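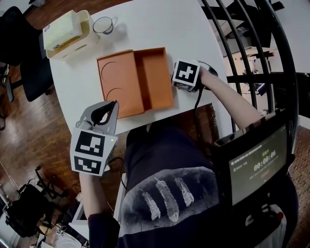

4. Descaling your Potov kettle

If you live in a hard water area you will know the chalky crust that settles on the bottom of a kettle, and sooner or later yours will have it too. Please don't worry, it does no harm to your tea beyond the odd floating flake, but it does make the kettle slower and a good deal noisier. We suggest descaling every 60 days or so — more often if you boil it all day long, as plenty of us do.

You will need one sachet of Vokach citric powder, or two level tablespoons of plain citric acid from the baking aisle.

1. Switch off at the wall, lift the kettle from its base and let it cool.
2. Fill to the halfway line with fresh cold water.
3. Put the kettle back on its base, bring it to the boil, then switch off at the wall again.
4. Add the powder slowly. It will fizz up quite cheerfully, so go a little at a time and keep your face well back.
5. Leave it to stand for 18 minutes with the lid open.
6. Pour away, rinse three times, then boil one full kettle of clean water and throw that away too.

CAUTION: Never put the kettle or its base under the tap, and never mix the powder with bleach or any other cleaner. 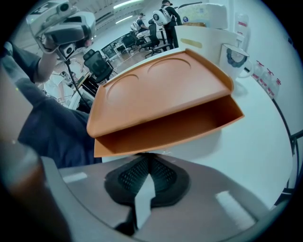 Can I use vinegar instead?
White vinegar works well enough, one part to two parts water, though the smell does hang about and you may want an extra rinse or two.

Note: if the limescale has been building up since last October, say, one round may not shift it all. Simply repeat the steps the next day, and leave the wire wool in the cupboard, please — it scratches the plate and gives new scale something to cling to.

For the spout filter, see section 5.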